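Greifen ja, aufräumen noch nicht: Illuvix legt Zwischenbericht zu Istar vor

Können Maschinen einfache Handgriffe in Haushalt und Werkstatt übernehmen? Das Unternehmen Illuvix hat im November einen Zwischenbericht zu seinem Projekt Istar veröffentlicht. Die Antwort fällt zurückhaltend aus.

Grundlage sind fast 1000 Durchgänge mit 28 Aufgaben, vom Zusammenlegen von Tüchern bis zum Umgang mit Metallteilen. Menschen führen die Handgriffe mit Handgreifern vor, danach versucht sich die Maschine daran. Neun Aufgaben erledigt das System nach Angaben von Illuvix ohne Eingriff. Bei den übrigen muss jemand nachhelfen.

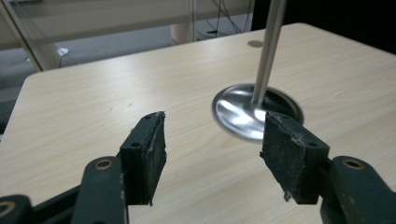

Metall auf heller Tischplatte, daneben Handgreifer 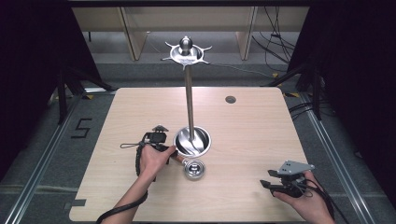

«Ein Teil zu fassen, ist selten das Problem», sagt Projektleiterin Liesl Moser. «Schwierig wird es, wenn es glänzt, schmal ist oder leicht kippt – und wenn danach noch etwas anderes damit geschehen soll.» Eine geübte Person brauche für manche Aufgabe 40 Sekunden, die Maschine mehrere Minuten.

Für den Einsatz in Privathaushalten sieht Illuvix das System vorerst nicht vor. Näher liegt die Werkstatt, wo Teile und Ablagen gleich bleiben. Der Zulieferer Lüthi prüft derzeit, ob sich das Sortieren von Kleinteilen dafür eignet. Die Software stammt vom Partner Ininstead.

Der Zwischenbericht ist auf Anfrage bei Illuvix erhältlich.

Medienkontakt:
Liesl Moser, Projektleitung Istar, Illuvix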